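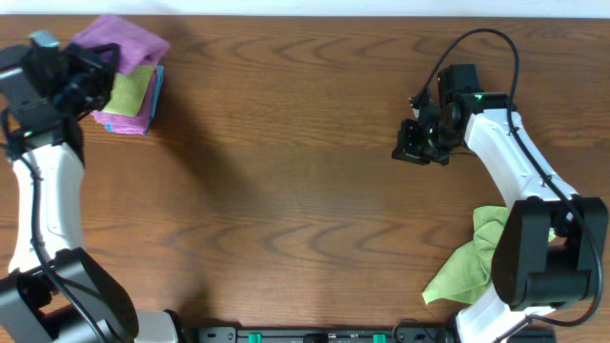
Two-arm bench at the Fuvcombe laboratory, with folded microfibre cloths.

Equipment Planning Officer (Robotics and Automation)

Cleltitgate Institute, Fuvcombe site
Reference: 592
Number of posts: 2
Contract: full time, fixed term for four years
Reports to: Haf Morgan, Head of Technical Resources

The Cleltitgate Institute wishes to appoint two Equipment Planning Officers to support the purchase, budgeting and replacement of equipment used in its robotics laboratories. The officers will be based at Fuvcombe, where the Zitunia programme studies the handling of cloth and other soft household goods by robot arms. Occasional travel to the workshop at Odoi will be required.

Background to the posts

Robotics equipment at Fuvcombe has until now been bought by individual research groups from their own grants. The Institute has decided to bring this spending under a single plan. The equipment register at present holds some 839 entries, from complete arms to replacement cables, and many of these have no recorded purchase price or expected date of replacement. The first task of the new officers will be to put the register in good order and to prepare from it a costed plan covering the length of the Zitunia programme.

The posts would suit applicants who have worked in purchasing, laboratory management or technical services. A research background is not needed. The officers will, however, be expected to spend part of each week in the laboratories and to understand what the equipment is used for.
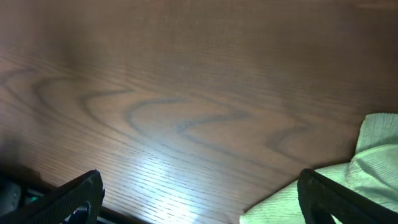

Planning for a robot bench extends well beyond the price of the arms. Tables, lighting, mounting rails, cameras, cables and consumable materials must all be included, and it is in these smaller items that past budgets have most often fallen short. A polished wooden table top, for instance, may be perfectly sound as furniture and still throw a bright patch of glare into the view of a camera mounted at the gripper, just where the fingers are to meet the cloth. The officers will be asked to consider matters of this kind with research staff before an order is placed, and to record what was agreed.

Main duties

To maintain the equipment register for the Fuvcombe laboratories, including serial numbers, warranty terms, service history and location.

To prepare the annual equipment budget for the Zitunia programme and to report spending against it each month.

To write specifications and tender documents for robot arms, grippers, cameras and related items, working with the research groups concerned.

To obtain and compare quotations, taking into account delivery, installation, training, spare parts and the cost of disposal.

To hold a suitable stock of items that wear or are used up, among them gripper fingers, cables and textile goods.

To arrange the acceptance testing of new equipment and to follow up faults with suppliers.

To advise on whether existing equipment should be repaired, moved to another bench or replaced.

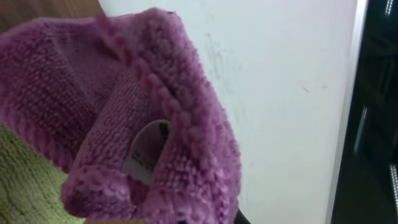
Microfibre towel with stitched hem and small white care label.

Textile goods deserve particular mention. Cloths are bought in quantity and in several colours, and the work depends on a new batch matching the last in size, weight and finish. The officers will agree a standard specification with the research groups and will keep sample pieces from every delivery. Experience of buying textiles would be welcome but is not required.

Person specification

Essential:
A good general education, with sound written English and confidence in working with figures.
Experience of purchasing goods or services within a set budget.
Experience of keeping accurate records on which other people rely.
The ability to discuss technical needs with specialists and to set them down in plain terms.

Desirable:
Knowledge of public tendering rules.
Experience of a laboratory, workshop or production setting that uses automated equipment.
A recognised qualification in purchasing or project management. 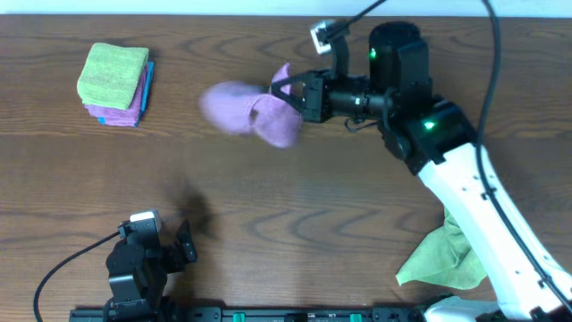

Cloth handling in progress: a pink-purple cloth held in the gripper above the table.

Terms of appointment

The posts are offered on the Institute's administrative and technical pay scale, with the starting point set according to experience. Applications from those wishing to share a post will be considered. The appointments are subject to a probationary period and to satisfactory references. Full training in laboratory safety will be given before the officers are permitted to work beside powered equipment.

How to apply

Applicants should send a curriculum vitae and a covering letter of no more than two pages, quoting reference 592, to the Technical Resources Office at Fuvcombe. The letter should describe one purchase or replacement plan for which the applicant was responsible and explain how its costs were estimated.

Applications will be accepted until noon on the last working day of November. Interviews will be held at Fuvcombe in December and will include a visit to the laboratories and a short budgeting exercise. Informal enquiries may be made to Haf Morgan through the same office.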